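# About Cullthorpe

Most college advising outfits open their About page with a number. Ninety-something percent of our students, top-choice school, that sort of thing. We don't publish one. A figure like that depends on who gets turned away at the door and on what counts as a "top choice" by April, and we've seen it cooked both ways.

Cullthorpe is a small admissions advising office. Ylva Björklund started it after years of reading applications for a private college, where she came to doubt a good deal of what families were being sold. We charge by the hour, we post the rate, and we take no bonus when a student gets in. 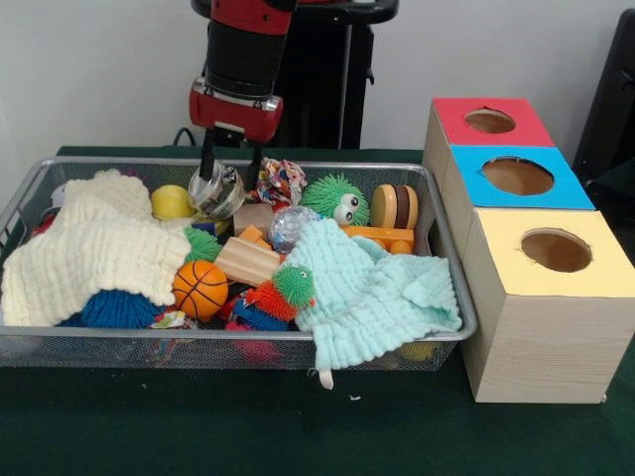
That last point matters more than it sounds. An adviser paid on results has every reason to steer a student toward easy schools, or to "help" with an essay until the kid can't recognize it. We read drafts and ask questions. We don't write sentences.

## Who works here

Ylva runs the office. Embla Sundqvist handles financial aid forms and the appeals that follow. Kiều Trịnh works with students who are first in their family to apply, and she doesn't think much of rankings. Kjell Ekström keeps the books and has stopped us from buying software on at least 3 occasions. 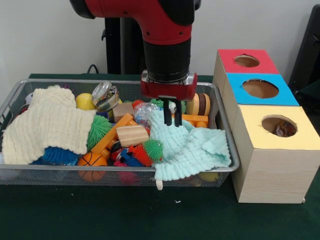
**Can you get my child into a particular school?**
Anyone who tells you they can is either guessing or doing something you don't want your name on. We can tell you whether the application is honest and complete.

## What we won't do

We won't call a coach. We won't suggest a charity that a sixteen-year-old should found by September. We won't pass along a donation, and we keep no list of friendly people in admissions offices – we're not sure such lists are worth what they cost anyway.

We took on 74 students last year, and 59 of them paid full rate. The rest paid less or nothing. We'd like to say that makes us fair, but a business selling advice about college mostly serves people who can already afford it. 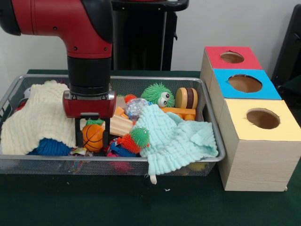
*3 min read · Updated November 11, 2020*

## Complaints and refunds

Unused hours are refunded at 100 percent. Randi Hellström deals with complaints; she isn't on staff and doesn't advise students. If you think one of us has crossed a line on an essay, write to her first.

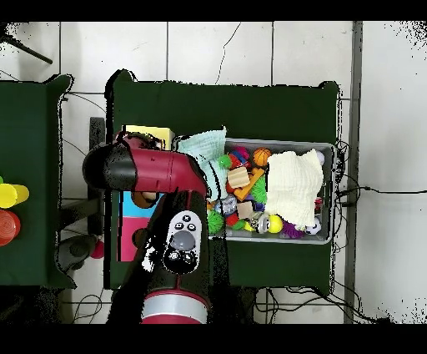

She can read any file we hold on your student, with your permission, and she sends her answer to you and to Ylva at the same time. First meetings are free and last an hour. Bring the student, please, and let the student talk.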